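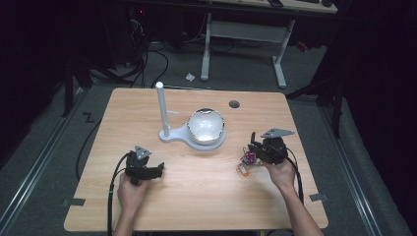
Josée Melnyk
Equipment Planning Officer, Hiebert Technical Institute

Visit to the Bromoton Handling Laboratory, 11 March 2021

The Institute has set aside funds in the coming year for a small teaching station in robot handling. Before any request for quotations is issued, Liette Gill of the Purchasing Office and I were asked to visit Bromoton, where stations of this kind are in daily use. We were received by Shabnam Hashmi, who manages the laboratory, and by Yoshinori Kobori, her senior technician.

Work was under way when we arrived. At the first table an operator had a black hand-held gripper in each hand, with a white stand and bowl set out in front and a few colorful pieces, much like key tags, close to the right-hand gripper. Ms. Hashmi explained that tasks are first worked out by hand in this manner, and that a robot arm is assigned only once the steps are settled. A department can therefore begin teaching with the grippers and defer the larger purchase.

This point bears directly on our budget. The laboratory paid $2,809 for each pair of grippers, including the mounting plates. Cables were charged separately, at $228 per set. Mr. Kobori advised us to order a second set of cables from the outset. Each gripper at the table has its own cable, led down past the side of the table, and in his experience these wear out well before the jaws do.

Furniture was the item on which our draft plan was weakest. We had allowed $400 for a table and nothing for the floor. The Bromoton table is a plain square one with rounded corners and a round cable hole through the top, and it stands on carpet between two long metal floor rails. Ms. Gill has noted that rails would require approval from Building Services, and that this should be requested early. Ms. Hashmi set the full cost of preparing one bay, excluding equipment, at $2,000. I recommend that we adopt her figure.

We also discussed suppliers. Bromoton buys from Wollow and holds a service agreement with Nevow, which covers repairs but not loan units. A gripper sent for repair is simply out of use until it is returned. Sun-ja Myung, who keeps the laboratory accounts, provided a copy of the agreement and drew our attention to the renewal clause – the price may be revised every year.

Small task items such as bowls, stands and clips are bought locally and charged to consumables. They do not need to appear in the capital request.

The revised estimate will be sent to department heads for comment. If it is approved, orders should be placed in time for delivery in September. Questions on the service agreement may be addressed to Ms. Gill.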